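Back on the practice green, sort of

So. November, and I am still three-putting. Writing this fast before work so forgive the spelling.

Those who've been reading a while will know I gave up on my full swing for the season (see the post about the hedge, if you must) and decided to put everything into putting. Short version: bought a new putter, changed my grip, changed it back, had a lesson, ignored the lesson, had another lesson. Now I have a drill. The drill is what this post is about.

First the lessons. Assunta Greco does them at the far end of the practice green, half an hour, no gadgets. She watched me hit maybe six putts and said my eyes were the trouble. Not the stroke. I was looking up before the ball had left the face, every single time. I said no I wasn't. She put her hand flat on top of my cap and told me to putt. My head went straight up into her hand. Fine.
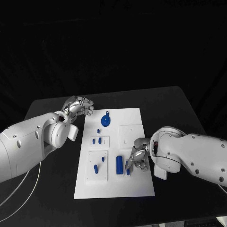
Homework was 100 putts a day from three feet. Eyes on the grass where the ball was until I hear it drop, or don't hear it. Sounds dull. Is dull. I did it on the carpet for the first week with a mug on its side and the dog was not a help.

Week two I moved to the actual green, early, before the seniors' group gets there. Dew everywhere. Ball leaves a lovely line in it so you can see exactly what you did wrong. Mine all leaned left. Every one, like a row of bad teeth. Asked Assunta and she said aim, not stroke, stand closer. Stood closer. They leaned right. Stood in the middle.

Now the gear, becuase Enda Geraghty asked in the comments. I'm using a Kiltater mallet, 34 inch, bought used off Killian Riviere who went back to his old blade and won't hear a word against it. It had a grip on it as fat as a rolling pin. Swapped that for a thin one. Cost me 30 dollars at the pro shop plus a lecture about solvent. 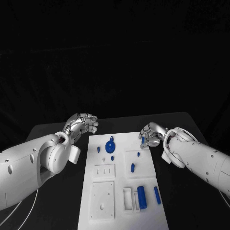 Likes: it sits flat. The line on top is plain white and long enough that I can't fool myself. Soft sound off the face, and since I'm meant to be listening now that matters more than I thought it would.

Dislikes: heavy on slow greens? Or not heavy enough, I go back and forth. On our ninth, which is basically a lawn, I leave everything short. Headcover is a joke, the magnet gave up by the second round.

I also tried Gobnait Hegarty's one, a Millari, with the bend in the neck. Holed four in a row from ten feet and handed it back quickly before I got ideas. She's had it for years and the paint is all gone off the alignment dots, which she says makes no difference. She also beat me by eleven shots so.

Distance control next. This is where I'm still hopeless. Three feet, good now, I'd nearly say confident. Thirty feet, no clue. Assunta has me putting to the fringe with no hole at all, trying to stop the ball where the short grass ends. One ball each time, walk after it, walk back. No raking another one over and having a second go, that's the rule. You'd be amazed how much you care about one ball when you have to walk for it. 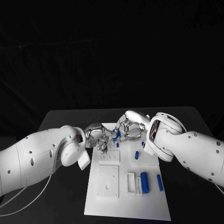
Best tip from that session was to take my practice strokes looking at the target. Not at the ball. Look at where it's going, swing the putter back and forth till it feels like the right amount, then step in and go before the feeling wears off. I'd always done mine staring at my shoes. It's like tossing keys to someone, you don't look at your hand.

Did it help? Played the club's autumn stroke event with Aisyah Rahman and two fellas from the other side of town. Thirty-four putts, which for me is a parade. Only two three-putts, one on the ninth (lawn), one on the fourteenth where I got distracted by a magpie. Missed the cut for the prizes by miles, thanks to a driver I'm not discussing. Aisyah had 29 and apologised for it on most greens.
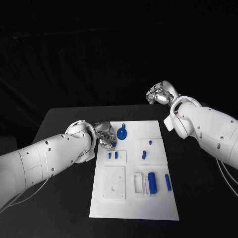
Things I keep forgetting and am writing here so I can find them on my phone:

Grip lighter. Lighter than that.
Read it from behind the ball, once. Second look from the low side if it's a big one. Then stop reading it.
Left shoulder stays put.
Wait for the sound.
Clean the ball you lazy article

Plan for the colour-free months ahead: keep the three footers going indoors, new mug. Assunta wants me to try one-handed putts, right hand only, for feel, and I've done a few and they're shocking. One went under the fridge and it's still there. Will report back. Also have to book in for the lie angle on the Kiltater, Killian is taller than me and I reckon the toe's sitting up.

Enda, yes, you can borrow it once that's sorted. Bring it back.

Right, late now. Off.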